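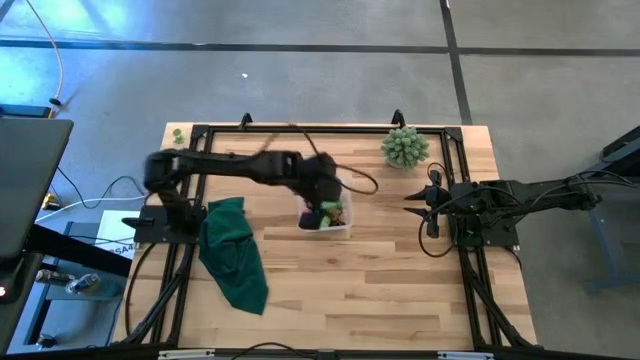 Preguntas frecuentes sobre las celdas de dos brazos (para la plantilla de Zamarent)

Desde que llegaron las celdas a la nave de preparación, el buzón de sugerencias recibe más papeles que en toda su vida anterior, y bastantes son la misma pregunta con distinta letra. Las hemos juntado aquí. Si todavía no has pasado por delante de una, se reconoce enseguida: mesa de madera clara, marco negro, un brazo a cada lado y una caja transparente con piezas pequeñas revueltas en el centro. La planta de la esquina es artificial, así que dejad de preguntar a quién le toca regarla.

¿Me va a quitar el puesto?
La pregunta estrella. El acuerdo firmado con la plantilla dice que no habrá salidas por este motivo y que los 16 puestos de la línea Dornska se mantienen. Lo que cambia es el contenido: menos vaciar cajas, más revisar lo que sale de ellas. Quien soñaba con vaciar cajas hasta la jubilación puede hablar con Anas Hegazy, que le buscará algo parecido.

¿Son rápidos?
Depende de con quién los compares. En su mejor turno, las dos celdas prepararon juntas 1.356 piezas. Abdelkrim Lamrani sigue por delante de cualquiera de ellas y lo menciona a diario.

¿Qué hacen cuando se atascan?
Pararse y pedir ayuda. La ayuda eres tú. Se retira la pieza, se pulsa Reanudar en el panel y se anota en el parte. Darle un golpecito al marco no figura en el procedimiento, por mucho que funcionara con la etiquetadora.

¿Puedo meter la mano mientras se mueven?
No.

¿Y si es solo un momento?
Tampoco. Primero la parada, después la mano. En ese orden.

¿Quién les enseña?
Vosotros. Cada referencia nueva se muestra a mano varias veces antes de que el brazo la intente solo. Esas horas se pagan con el plus de formación, y si en tu nómina no aparece, reclama en la oficina de la planta 2 antes de reclamar en el comedor.

¿Me graban la cara?
Las cámaras de la celda apuntan a la mesa. Si en una grabación se cuela alguien, se borra ese tramo. El programa de Margaritis no mide descansos ni visitas al baño - lo preguntamos por escrito y tenemos la respuesta por escrito.

¿Tengo que hacer el curso?
Sí, si trabajas en Dornska. Son 11 horas, dentro de la jornada. Hay un grupo el sábado para el turno de fin de semana. El café es de la máquina de siempre; ahí la automatización no ha traído mejoras.

¿Por qué la celda se llama Pornora?
Es el nombre del proyecto y venía impreso en los contratos. Se propuso cambiarlo. Las alternativas recibidas eran peores.

¿Dónde dejo más preguntas?
En el buzón, junto a los vestuarios, o directamente a Anas al cambio de turno.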